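Plosard two-arm kit – first impressions thread
Forum: Desktop Robots > Kits and Reviews

allo_bench
23 Jul 2023
I've been running the Plosard kit from Prasteo for a few weeks and I am having so much fun with it! You get two arms, the front rail, corner posts and mounting plates. Mine was $1,481 with shipping. My test right now is pink donuts, small pink pieces and a white shelf at the back.

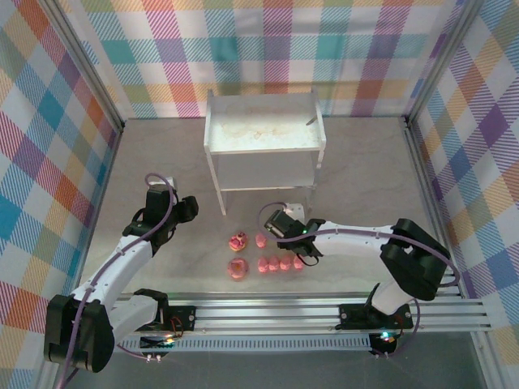 Build and setup
Both arms bolt to the front rail, and squaring that rail took me longer than everything else put together. The manual is 57 pages and the wiring chapter is great – read it twice. The wrist cameras are what sold me. With the yellow fingers wide open you still see plenty of table between the tips.
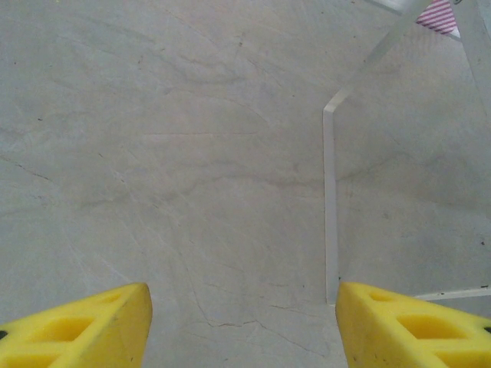
I've saved 380 practice runs so far, mostly short ones. Soft toys were easy from day one. Hard plastic figures with odd shapes are another story, and I'm still trying different approach angles on those.

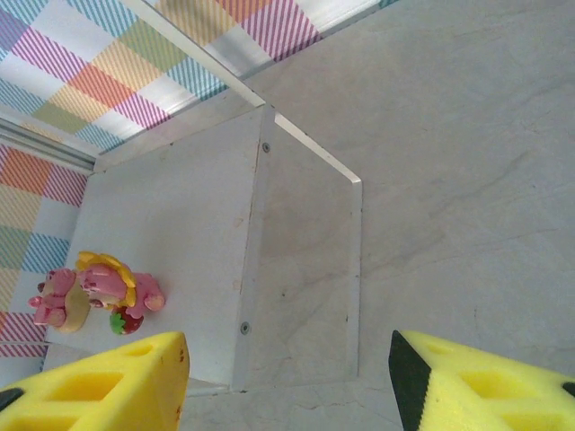

dang_fan replies that the fingers are the weak spot and the price is too high for what they are. Over at Đặng the single-arm set goes for $536, so two of those come in well under Plosard.

mmarble
Disagree, dang_fan. By the time you add a rail and plates you've eaten most of that difference, and you still have to get two separate arms talking to each other. I did it last October. Never again.

dang_fan
Fair on the rail. I still say the fingers should be better at this price.

allo_bench
I'll give you the fingers, I'd love a grippier set too. But two arms working over one table is a blast, and I'd buy it again. Row practice is my favorite – small pieces side by side, one arm placing and the other staying out of the way. 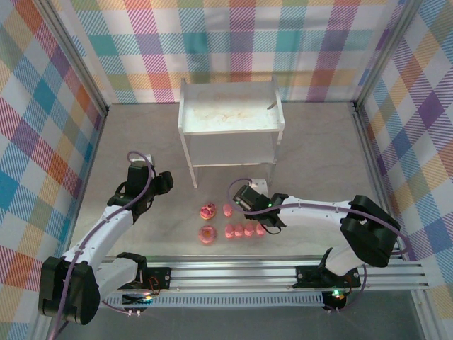

I keep the speed low for that one and bump it up a notch at a time. If anyone wants my settings, send me a message and I'll pass them along.

mmarble
Yes please! Mine always nudges the neighbor piece.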